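Ellcombe municipal election

The Ellcombe municipal election was a local vote held on a Saturday in October to choose the mayor and the eight ward members of the Ellcombe town council. It was won by Hermenegildo Barajas, who had entered the race as an outside candidate and finished 151 votes ahead of the sitting mayor. It was the first time that an incumbent mayor of Ellcombe had been defeated after a single term.
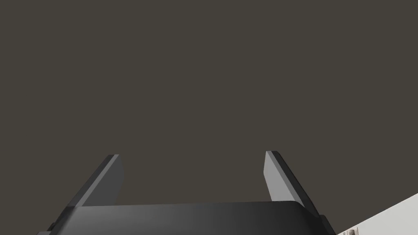
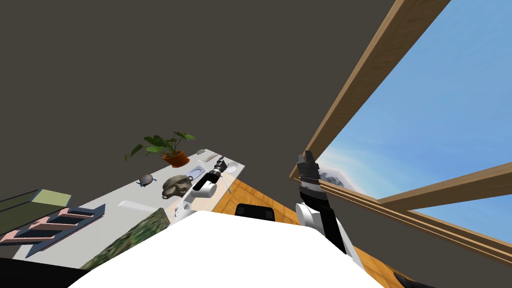 Ellcombe is governed under a mayor-council system. The mayor is elected by the whole town, and each of the eight wards returns one council member by simple plurality. Before the election the council met in a low hall on Roy Street, and the question of whether to repair or replace that hall ran through most of the campaign. Supporters of a new building spoke often of daylight. Opponents answered that the old hall could be made sound for less money and that windows could be added later. The petition gathered enough signatures to be read at a council meeting but was not put to a vote.

Background

Politics in Ellcombe had for many years been organized around two local groups, the Town Association and the Ratepayers' List. Neither was formally tied to a national party. The Town Association drew most of its support from the older wards near the river, and the Ratepayers' List from the newer streets on the Ostero side. The two groups had traded the mayor's office between them, and in several wards only one of them usually put up a candidate.

This arrangement weakened during the term before the election. The council's decision to sell the Grurka depot, a former bus yard at the north end of town, split the Town Association. Three of its members voted against the sale, and 2 of them later announced that they would not stand again under the association's name. The sale went through by one vote. A second dispute followed over where the money should go. The mayor wanted it placed in the general fund, while the dissenting members wanted it held for roads and drainage in the northern wards.

Turnout had also been falling. In the previous mayoral election, two wards had been uncontested and no public debate had been held.

Candidates

Three candidates qualified for the mayoral ballot. The incumbent ran for the Town Association. The Ratepayers' List nominated its council leader. Barajas, a former surveyor who had served one term as the member for the Grurka ward, ran without the backing of either group.

Barajas's entry was not expected. He had left the council at the end of his term and had turned down an earlier request to run for mayor. His nomination papers were filed on the last day allowed, at 4:30 in the afternoon, half an hour before the office closed. A challenge to several of the signatures was heard the following week and dismissed.

In the ward races there were 19 candidates for the eight seats. All eight were contested.

Campaign

The campaign lasted six weeks. The Town Association relied on the methods that had worked for it before: printed leaflets, a dinner, and a letter from the mayor sent to every household. Its message was that the town's finances were sound and that a change of leadership would put the sale of the depot at risk before the last payment had come in.

The Ratepayers' List campaigned mainly on property taxes. It promised to hold the rate at its current level for the full term. The promise was criticized by both other campaigns, which noted that the council hall and the drainage works would have to be paid for in some way.

Barajas held meetings in private homes and outside shops, most of them in the northern wards. He put forward a short program with the depot money at the center of it. Under his plan the proceeds would be kept in a separate account, published every quarter, and spent first on drainage. On the hall he took a middle position, saying that the roof should be repaired at once and the larger question left for the next council.

There was one debate among the mayoral candidates. It was held in the school auditorium at Ostero and ran for close to two hours. The sharpest exchange concerned the depot contract, parts of which had not been made public. The incumbent said that the buyer had asked for confidentiality. Barajas said that no such clause had been shown to members when they voted - a claim the town clerk later confirmed in a written reply.

The local paper made no endorsement for mayor. It did endorse candidates in four of the ward races, and three of them won.

Voting and results

Polling places were open from 7 a.m. to 8 p.m. One of them, at Roy Street, opened late after a delivery of ballot papers went to the wrong address, and voters there were allowed an extra 40 minutes. The first wards to report were those near the river, and they gave the incumbent a clear lead. The lead narrowed as the Ostero wards came in and disappeared with the count from Grurka.

Barajas finished first, 151 votes ahead of the incumbent. The Ratepayers' List candidate came third. In the council races the Town Association kept three seats and the Ratepayers' List took three. The remaining seats went to independents, both of them former Town Association members who had opposed the depot sale.

The closest ward race was in Ostero East, where the first count gave the Ratepayers' List a margin of eight votes. A recount was requested and carried out the next week. It changed the totals for both candidates slightly but not the outcome.

In Grurka, where Barajas had his largest majority, 122 more people voted than in the previous election. Turnout rose in six of the eight wards and was almost unchanged in the others.

Aftermath

With no group holding a majority, the new council took three meetings to elect a presiding member. The post went to one of the independents with the support of the Ratepayers' List. The Town Association chose a new leader the same month and changed its rules so that ward branches, and not the central board, would select council candidates.

The depot account was set up early in the new term. The contract was published with the buyer's name and the payment dates included and the bank details removed. Drainage work began on the lower part of Grurka Road the following spring.

Roof repairs at the Roy Street hall were approved by five votes to three. The proposal for a new building was sent to a working group, which had not reported by the end of the council's second year.

See also

Ellcombe town council
Grurka depot sale
Ostero wards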